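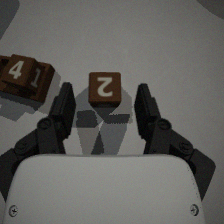
Progress report to the Bronent small grants fund
Project: block-sorting arm, Vundwood shared workshop
Period: April to 27th May

In this period we worked mostly on the simulation. The real bench is still waiting for its table top, and so the arm, which we call Patrício, has moved only on the computer until now. The task stays the same as in our application: to pick up small wooden blocks with numbers on them and put them in order.

We ran 244 simulated picks. In 33 of them the gripper closed on a corner of the block and pushed it away. Most of these failures came when the block was turned more than we had planned for, or when another block was too near. We changed the approach angle on the 19th day of the work and after this the centring of the fingers was better, but we do not have enough runs to give you a fair number.

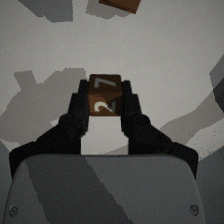 The shadows are also a difficulty. When a shadow goes across a numeral, our program for reading the digits is often wrong - a 2 is sometimes taken for a 7. We tried brighter lights in the model and it helped less than we hoped. I would like to keep the light as it is and train the reader with more shaded faces, as the workshop has poor light in the evening anyway.

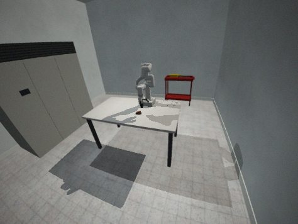
Simulated work area with table, arm and red cart.

The layout of the room is now finished in the model. We took the colour of the cabinet and the floor from memory, so they are not exact. 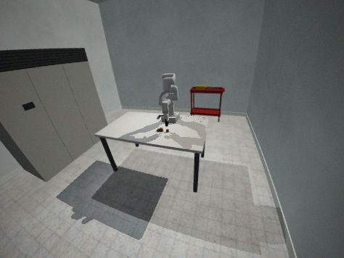 Listier Projects - Report 5, page 2

Money: the spending is below the plan, only because the table top and the cable guides are not paid yet. We ask to carry this part over to the next period. Next steps are to bolt down the base, to check the emergency stop and to repeat the same picks with real blocks.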